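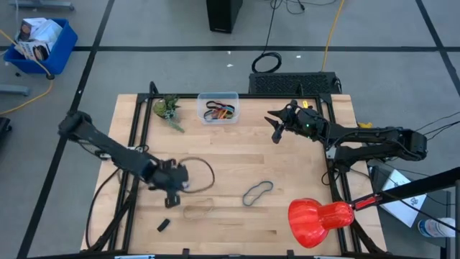 Course: Household Storage and Small Goods
Handout 4: Elastic bands, loops and cords
Prepared by Toon Prins, with corrections from Seraina Auer

Please read this handout before the practical hour. It repeats some points from Handout 3 (folding of flat textiles), but elastic goods behave differently and they need their own method.

1. Why we treat elastics separately

A towel stays where you put it. An elastic loop does not stay, it wants to return to its own shape, and on the way it takes hold of its neighbor. When many loops of different width are dropped into one bin, the narrow ones go through the wide ones, and after some weeks you can not lift one without lifting five. In the course we call this a nest.

A nest is not damage. It becomes damage when a person pulls. Most of the torn bands which I have seen in the storage rooms of Janavo were torn by an impatient hand and only a few by age.

2. Words we will use

Loop: a closed ring of elastic, any width.
Strap: a wide, flat band. It can be closed or open.
Cord: a thin, round elastic. It makes the worst knots.
Strip: a short flat piece with two ends.
Nest: several of the above, caught in each other.
Bin: the open container in which the goods are kept. We use clear or frosted plastic, so that the content can be judged before the hand goes in.

3. Preparing the table

Take everything from the table which can catch a cord: keys, scissors, pens with a clip. A plant may stay in a far corner if it does not disturb you. Musa Ibrahim, who taught this lesson before me, always kept one there and said that the eyes need something green between two knots.

The surface should be smooth and of one color. Pale wood is pleasant, but a tan or beige band is easily lost on it. Pass the flat hand over the whole table at the end of the work, also where you believe there is nothing.

4. Opening a nest

Work in this order.

a) Look first. Find the piece which lies on top of all others and follow it with the eyes until it disappears.
b) Lift the cords before the straps. A thin cord usually crosses over several wide pieces, and when it is gone the rest becomes loose.
c) Hold the bin with one hand, or by the handle opening if it has one.
d) Lift straight up and slowly. If a second piece comes with it, put both down on the table and separate them there. Do not shake them above the bin.
e) Lay each piece open and flat, with free wood on all sides.
f) Strips come last. They have two ends and hold on to nothing, so they fall to the bottom.

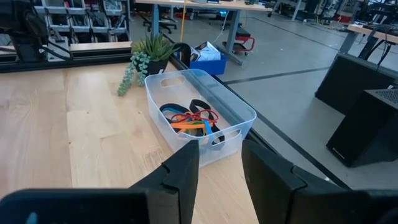 The color helps you more than the width. In a mixed pile, choose one bright color and take out only this one, then the next. Dark pieces should wait until the end, because two black straps which cross each other look like one long strap, and you will follow the wrong one. I have made this mistake in front of a full class.

5. Sorting on the table

Sort by form, then by size, then by color. Many students begin with color, it gives a pretty table, but afterwards a short strip and a long loop are together again and the nest returns.

Loops do not need to be pulled into a perfect circle. Let them lie in the shape they take. A loop which stands up on its edge or has a wave in its side is not spoiled, it only remembers how it was stored. Leave it lying open and look at it again in the next lesson.
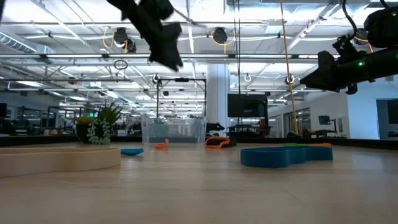 Fig. 2. Loops and strips laid out on the table, storage bin at the back.

6. Putting back

The largest pieces go in first, laid along the walls of the bin. The smaller loops go in the middle. Cords are wound around two fingers and closed with a paper band, never with another elastic. Do not fill above two thirds of the height.

Write on the label what is inside and the month of the last check, for example "loops, wide, April".

7. For the practical hour

You work in pairs. Each pair receives one bin from the Osine shelf. Chiến Bùi will give out the bins, number 200 to one half of the room and number 300 to the other half. They contain similar goods, but number 300 has more cords and you will need patience. The practical hour is in room 427.

Bring: a soft pencil, some paper bands, your notes from Handout 3.
Hand in: one page with a drawing of your nest before you opened it, and a list of the order in which the pieces came out. The list should be true. If you went wrong and had to put a piece back, write this also.

Questions about the written page go to Seraina Auer, questions about the bins to Chiến.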